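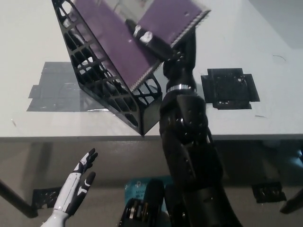 7 min read

Home Paperwork: Your Questions, Answered

Last updated 29 Oct 2026

Welcome, and thank you for stopping by the Joltelholm help pages. We sell filing supplies and run a small paper-sorting class in the back half of the shop on Gallagher Street, and between the two we get asked a great many things about bills, letters, school forms, manuals, and the mysterious pile that lives next to the microwave. We've gathered the questions that come up most often and tried to answer them the way we would if you were standing at the counter, which means some of the answers wander a bit. Make yourself comfortable.

GETTING STARTED

I have years of paper everywhere. Where do I begin?

With today's mail! I know that sounds backward, and most people come in wanting to attack the oldest box in the attic first, but the old boxes have waited this long and they can wait a little longer. Pick one spot where new paper lands when it comes through the door, and keep that spot going until it feels ordinary. Once new paper has somewhere to go, start on the pile you see most often (usually the kitchen), and leave the attic for the winter. Our December classes are full of people with attic boxes, so you'll have company.

How long should I sort for at one sitting?

We set the timer in class for 25 minutes and then everybody gets up and has something to drink. Sorting is tiring in a way that sneaks up on you. Each sheet asks you to make a small decision, and after a while the decisions get worse and you find yourself keeping a coupon for a carpet cleaner that closed years ago. If you still feel fresh when the timer rings, have your tea anyway and then go again.

Do I need to buy anything first?

Please don't, and yes, we do realize we are a shop. A few grocery bags with words written on them in marker will get you through the first sort perfectly well. Come see us when you know how much paper you're keeping and where it's going to live. We've sold many a four-drawer cabinet to people who turned out to need one shelf, and they were very nice about it, but we'd rather carry the right thing to your car the first time.

What categories should I use?

Whatever words you'd say out loud when you're looking for the thing. If you'd say "Where's the car stuff?" then the label is Car Stuff. We've seen lovely printed labels that said Vehicular Documentation, and the owner couldn't find her registration. Start broad. Home, Car, Health, Money, School, and People covers most households, and you can split one of them later if it gets too fat to close.

UPRIGHT OR FLAT?

Should everyday papers stand up or lie in a tray?

We lean toward standing up. A flat tray is very easy to put things into, and that's its charm and also its trouble, because the sheet you want is always under the others. Papers in folders that stand on their edge can be flipped through with one hand while you hold the phone with the other. Trays are still good for things that are leaving soon, such as a form you have to sign and mail back. One tray, though. If you stack them, the bottom one becomes a basement.

My folders slump and curl over. What am I doing wrong?

Nothing at all, it's usually that the holder is too empty. Thin folders need neighbors. Fill the extra space with a pad of paper or a piece of stiff cardboard cut to size, and they'll stand much straighter. If they're still sagging, try a heavier folder. The Skandmont plastic ones are stiff enough to stand nearly alone, and they wipe clean, so we tend to suggest them for kitchens. They are a little slippery, which some people mind and some don't.

Are metal or plastic holders better?

Metal ones stay put and last for ages, but they can scratch a painted shelf, so stick felt dots under the corners. Plastic is lighter and kinder to furniture. Openwork sides let you see how full things are getting, and solid sides hide a messy edge. It's mostly a matter of what bothers you when you walk past it.

What about binders?

Binders are wonderful for things you read in order, like a set of knitting patterns or the papers from a long medical treatment you want to bring along to appointments. They're not so good for bills. Having to punch holes and open the rings every time is just enough bother that the bills will end up sitting on top of the binder, and then you have a pile with a binder under it.

Does color-coding help?

For some people it's a joy and for others it's one more thing to remember. If you like it, keep it to a handful of colors that look really different from one another in the evening with the lamp on. Buy a few spares in each color at the same time, too. Shades change from batch to batch, and we can't always match an older one.

WHAT TO KEEP

How long do I need to hold on to tax papers?

That depends on where you live and what you've filed, and we'd be doing you no kindness by guessing. Please check with your tax office or whoever prepares your return. What we can tell you is how to store them: one envelope per year, the year written large on the front, and everything for that year inside it, including the boring bits.

Can I throw out instruction manuals?

Most of them, yes. Many manufacturers have them available online, so look yours up first and save the file before you recycle the paper. We'd keep the ones for anything built into the house, like the furnace or the water heater, and pass them along when you move. Whoever comes after you will be so pleased.

I can't bring myself to part with my children's drawings.

Then don't! Give them a generous flat box, write the child's name and the school year on the lid, and let the box decide. When it's full, go through it together and choose. Children are often far less sentimental than we are and will tell you quite cheerfully that the horse isn't very good. Glitter and macaroni belong in a box of their own, and do put tissue between the sheets of anything painted.

And old letters?

Unfold them if they'll unfold easily, take out paper clips and rubber bands (both leave marks over time), and keep them in a box somewhere you'd be comfortable sitting yourself. Basements tend to be damp and attics bake. A bedroom closet shelf suits letters very nicely.

What needs to be shredded?

Anything with an account number, a signature, or a government ID number on it. If you don't own a shredder, bring a bag to the shop and we'll put it in the locked bin. There's no charge for up to 2 grocery bags per visit. Staples are fine. Plastic folders, binders, and hanging file frames are not, so please take the paper out of them first.

CLASSES

What happens in the class?

You bring one bag of paper from home, and you sit at a long table with other people who have also brought one bag. We talk for a short while at the start, and then you sort and we walk around and help. It's sociable. People read things aloud to each other and the time goes quickly. We supply folders, pens, labels, and cookies.

How much does it cost, and how do I book?

A place is $26, and you can book at the counter or by phone. The price covers your folders, which you take home with you. If you need to cancel, let us know as soon as you can and we'll move you to another date.

Will anyone look at my private papers?

Only if you show us. We sit where we can be called over, and we don't pick up a sheet unless you hand it to us. If you have something you'd feel uneasy about having on a shared table, leave it at home and bring the dull stuff. The method is the same for both.

I'm sorting for a parent who has died. Is the class right for me?

We're so sorry. You'd be very welcome, and plenty of people have come for that reason, but you might prefer our quiet hour before opening, when it's just you at the table and one of us nearby if wanted. Ask at the counter or mention it when you call. You needn't finish anything. Set aside whatever the bank or the lawyer has asked for and let the rest sit as long as you like.

ORDERS AND RETURNS

Can I return things I've bought?

Yes, within 14 days, as long as they haven't been written on or labeled. Keep the receipt if you can (file it under Money!). If a pack of folders has been opened but the folders are clean, bring them in and we'll generally find a way to swap them.

Do you still carry Pranard label tape?

We do, in white and clear, in the narrow width. The wide rolls have been slow to reach us this fall. If you need them, leave your phone number and we'll call when they come in. Please check which tape your label maker takes before you buy, as the cartridges look very much alike and only one kind will click into place.

Will you deliver a filing cabinet?

Within town, yes, and we'll bring it inside as far as the ground floor. Stairs depend on the stairs. Measure your doorways and any tight turns in the hall, and measure the cabinet with its drawer open as well, so you're sure there's still room for you to stand in front of it.

Do you take used folders and holders?

Gladly, if they're clean and still hold their shape. They go on the swap shelf by the front window, where anyone can help themselves. Peel the old labels off before you bring them. A hair dryer on low softens the glue nicely, and whatever's left usually comes away with a little cooking oil on a paper towel.

My question isn't here.

Call or come in and ask, and we'll do our best to help. Mornings are calmest. There's parking behind the building, and the back door is open whenever the shop is.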